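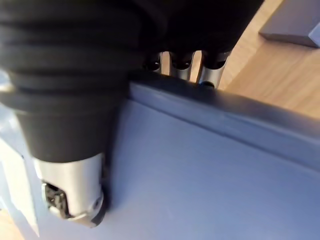 3. Course Setting and Task Design

3.1 The course

The work reported in this section was done by students in a one-term project course on robot manipulation. The course has a lecture part, which all students take, and a project part, in which students work in teams of 6. Each team picks one household or office task and has to take it from a written plan to a tested system. The team described here chose putting things away in a cabinet, and named its project Nomau.

None of the students had used a hand with jointed fingers before the course. Most had worked with two-finger grippers in an earlier lab class. We mention this because many of the early problems came from habits learned on the simpler hardware, such as closing on an object from straight above and treating the rest of the hand as if it took up no room.

3.2 Choice of task

The team first wrote down every cabinet task it could think of and then cut the list to those that could be reset by one person in a short time. Three subtasks were kept. In the first, the robot opens or closes a hinged cabinet door. In the second, it reaches into the compartment and places its hand in the space beside an item that is already on the shelf. In the third, it brings a fingertip close to a flat surface and stops. The third was added late, after the team found that errors in fingertip height were behind many of the failures in the other two.

The second subtask proved to be the hardest to plan for. A binder standing upright leaves a narrow space next to it, and the hand has to enter that space with all of its fingers and part of the forearm.

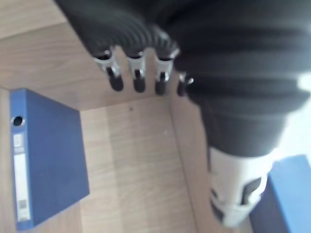
The width of the hand matters more in a compartment than on an open table. With the fingers pointing down, the back of the hand and the covering of the forearm come near the side panel well before the fingertips come near the shelf. The team's first planner checked only the fingertips for contact. The second version, called Clavell in the project notes, checks the fingers, the hand and the forearm as one shape. It is slower, but the students kept it for all later trials.

3.3 Recording and labeling

Trials were recorded from cameras near the hand and from a camera at head height. The head view shows where the cabinet is and how far the door is open. The views near the hand show the gap between the fingers and whatever is close to them. Students labeled each trial by hand with the subtask, the start position and the result. A trial was labeled a success only if the person labeling it could tell the result from the recording alone. If that was not possible, the trial was marked unclear and left out of the success rate.

In total the team recorded 1,572 trials. Of these, 200 were set aside before any tuning was done and were used only for the final test. The software for storing and labeling the trials, Troltevura, was written by Zachary Lévesque for an earlier version of the course and was used here with small changes.

3.4 Door subtask

For the door, the robot places its hand beside the panel and uses the thumb or the fingers to move it. The students compared two ways of choosing the contact point. One used a fixed distance from the outer edge of the door. The other, Tse, estimated the edge in the head view and corrected the distance before each attempt. A limit of 30 seconds was set for each attempt. 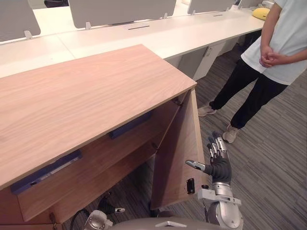 Figure 1. Head-height view of the cabinet with its door open and the robot's right hand beside the door. A person stands at the right.

The fixed distance worked well when the cabinet was placed square to the robot. It did poorly when the cabinet stood at an angle, and the students had not planned for this in the first round. Tse handled the angled positions better but sometimes took the front edge of the cabinet top for the edge of the door. This error was most common when the door was nearly closed and the two edges lay close together in the view. The students added a check on the direction of the edge, and the trials in Section 4 were run with that check turned on.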